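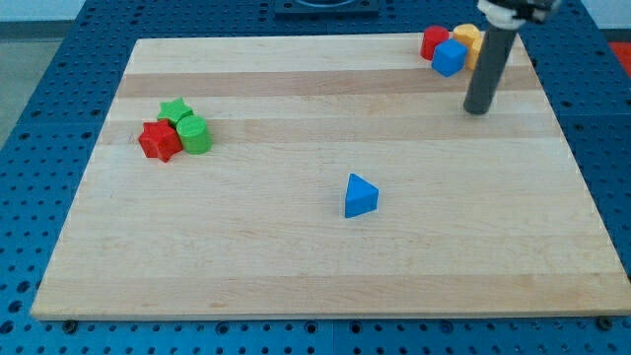
Slide 1. Toy blocks on a glued maple board.

Edge-glued panels and seasonal movement
Notes to the slides, Teltcombe woodworking evening, November 21, 2019

Slide 2. Scope
Solid wood panels made from strips glued edge to edge. Plywood and veneered board are left out. Adhesive chemistry gets one slide near the end. Questions on finishes can wait until the break.

Slide 3. Why strips
A wide single plank cups. The growth rings try to straighten as the timber dries, and the wider the plank the more the face moves out of flat. Narrow strips cup too, but each by a small amount. Alternating the ring direction gives a slight ripple in place of one large curve. Some makers ignore ring direction and pick for face grain. Both approaches have their supporters. Don't get drawn in here.

Slide 4. The arithmetic
Movement along the grain can be ignored for furniture. Movement across it can't. Worked case: panel 300 mm wide, moisture content up by three percentage points between a heated winter and a damp September. Take a coefficient of 0.003 per point for a flat-sawn hardwood. 300 x 3 x 0.003 = 2.7 mm. Write it on the board. Repeat for quarter-sawn with the coefficient halved: 1.35 mm.
Pause. People usually want to check their own tabletop at this stage.

Slide 5. Gluing does not stop it
Common error. The glue line joins the strips and has no real effect on how far the panel swells. Movement across the whole width is the sum of the movement in the strips. If the panel is screwed down hard on both edges, the load goes into the screws, the frame or the weakest joint.

Slide 6. Fixings
Slotted holes, buttons in a groove, or figure-of-eight plates. Show the sample rail. Slots run across the grain of the top. Fix the centre line and let both edges travel, or fix the front edge and allow the full 2.7 mm at the back. Breadboard ends: glue the middle tenon only, peg the outer ones through elongated holes.

Slide 7. The Mondesden test pieces
We made 22 panels from one batch of maple and kept them in an unheated shed at Mondesden. Width taken with callipers at three marked points on each panel, always the same points. We logged 111 readings before the shed roof leaked and the run was stopped. Several panels were missed on the second visit, so the sets are uneven. The graph shows width against moisture content. The slope is close to the textbook figure but the scatter is wide. One outlier at top right was a misread vernier. I have left it in.

Slide 8. Joint preparation
Edges straight and at 90 degrees to the face. Small errors cancel if alternate boards are planed face in and face out. A spring joint, slightly hollow along the length, keeps the ends closed as they dry out. Hollow by a thin shaving, no more. Sanding the edge before gluing rounds it over.

Slide 9. Adhesive and clamping
PVA is adequate indoors. Our Kang clamps were set above and below in turn to keep the panel flat. Look for a thin, even bead of squeeze-out. Leave for about an hour, longer in a cold shop. Scrape the bead when rubbery. Don't plane the same day: the strips are swollen at the glue line, and planing early leaves shallow grooves later.

Slide 10. Storage
Stickers between panels, air on both faces. A panel left flat on a bench takes up moisture from the top only and will bow. Turn it over and wait before reaching for the plane.

Slide 11. Sources
Coefficient tables are on the handout. Spare copies in the Drarora folder by the door. Next session: drawer bottoms, same calculation.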